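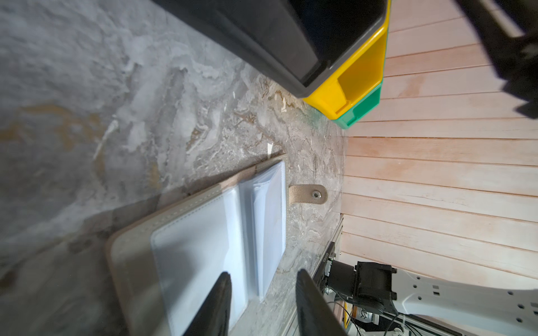

Home Features Travel Food Archive Subscribe

The Little Tickets of Gorkberg

By Thu La

The first thing you hear on the number 13 tram is the punch. It's a lovely sound, a fat little clunk, and it means that Joar Sundqvist is on his way down the car with his brass clipper to put a star-shaped hole in your ticket.

Gorkberg never gave up its paper tickets. They come in soft colours that change with the season (winter is a dusty plum, May brings in a green you could almost eat) and the back of each one carries a tiny drawing of a stop on the line. There are 69 stops, so there are 69 drawings, and people here collect them with a passion that I caught within a day!

"My grandmother had the whole line except Ranetti Square," says Khoa Cao, who runs the swap table at the depot café. "She rode out there every week and they always gave her the fish market."

The swaps are wonderful. Children barter on the floor, pensioners spread their spares over the café tables, and a clean copy of the old Plevadent terminus, dropped from the route 50 years ago, can bring the whole room over to look. Trinh Mạch, who draws the new tickets, turns up most months and gets told off about her lamp posts. She takes it well. She redrew one last spring after a man wrote to her three times.

I went for a weekend and stayed for nine days. I rode out past the boatyards in sleet, ate far too many caraway buns, and learned to ask for a window seat on the left, where the hill drops away and you get the river all at once.

By the end I had 31 stops and a double of the swimming baths. Joar punched my last ticket twice, for luck, he said, and then he had to go and see to the doors.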